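Looking after a workshop table: covers, stains and small parts

Most bench tops are ruined slowly. A drop of oil goes in one month, a ring from a tin of varnish the next, and after a few years nothing laid on the wood comes up clean. A cover stops nearly all of it and costs less than a tin of decent floor paint.

Plastic sheet or tarpaulin is the usual choice. Get a light colour. Dropped screws and washers are easy to spot on pale blue or white, and a leak from whatever you are working on shows up straight away. Dark green garden tarp is cheaper but you will lose things on it every time.

Cut the sheet big enough to fold over the front of the table and tuck under. Leave the fold free for a day or two before you fix it, so the creases from the packet have time to drop. Clips are better than staples if you mean to lift the cover for washing. 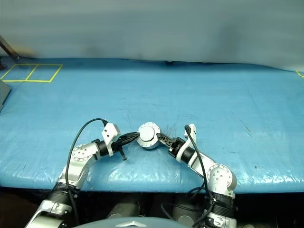
Maricica Sandu writes: I used drawing pins along the underside for years and caught my sleeve on every one of them. Bulldog clips at the two back corners hold mine well enough. Does the plastic need anything under it? Mine splits where the boards meet.

It does help. An old blanket is too soft and makes things rock. Lining paper or flattened cardboard is firm enough, and it bridges the gaps between boards. Tape the joins so the edges don't ride up. If a split has already started, put a patch on the underside with cloth tape and press it down from the middle outwards.

Cleaning the cover

Wipe up oil with dry rag or kitchen paper first. Water only spreads it. Then go over the patch with warm water and a little washing-up liquid, rinse, and dry with a clean cloth. Mix 500 ml at a time, as a whole bucket goes cold before you have used it.

Black rubber scuffs are harder. Try a white pencil eraser before anything stronger. Bicarbonate of soda on a damp cloth will shift most of what is left, but rub lightly or you will take the shine off and the spot will hold dirt from then on. Keep thinners and nail varnish remover well away from plastic sheeting.

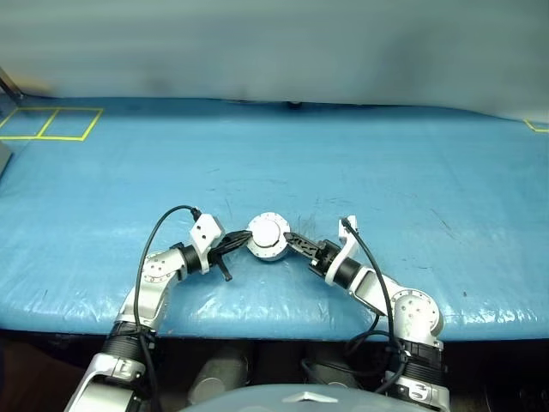
Light-blue cover on a wide table, with some scuffing to the surface.

Dried glue is best left until it is properly hard. Lift one edge with an old plastic card and peel. If it won't come, leave it - a lump of glue does less harm than a knife slit.

Taking things apart

Clear the table before you start, and work from one side to the other so that the parts end up in the order they came off. Put screws back in their own holes where you can, a couple of turns only. Where you can't, push them through a piece of card and write on it where they belong. Egg boxes are good for springs and clips. Jam jar lids are not, as they tip.

Keep metal filings away from motors of any kind. If you have been using a file or hacksaw, change the cloth and wash your hands before you open the casing. Copper windings should be dusted with a soft dry paintbrush and never scraped. 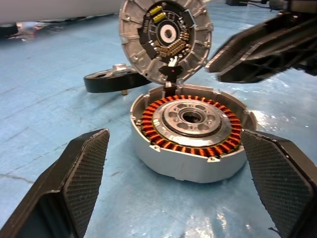
Motor opened up, with the copper windings in a ring inside the housing.

Round parts roll, and they nearly always roll towards the gap at the back. A strip of wood 3 cm high along the rear edge is enough to stop them. Lay it on top of the cover and clamp it at each end. Heavy castings should go down flat on a folded towel, and should be lifted when you want to turn them. Dragging is what wears holes in a sheet.
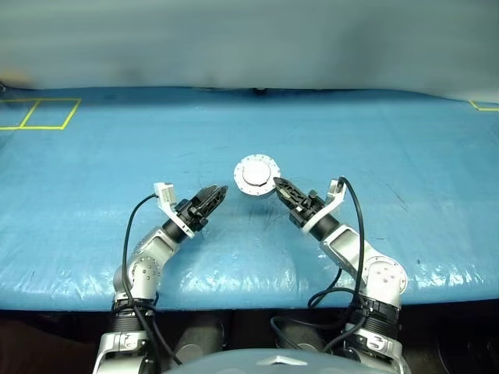

The same goes for tools. Hang up anything with a point, and keep a shallow tray for the two or three you are using. Line the tray with a scrap of the same plastic and it can be washed along with the rest.

Take the whole cover off once a year. July is a good month for it, because the sheet can dry outside on the line and the bench can be left bare overnight to air. Check the wood for damp, sand down any raised grain with 100 grit paper and leave off the cover until the dust has settled and been wiped away.

Old covers are still useful under paint pots or over the log pile.

Page updated March 30, 2018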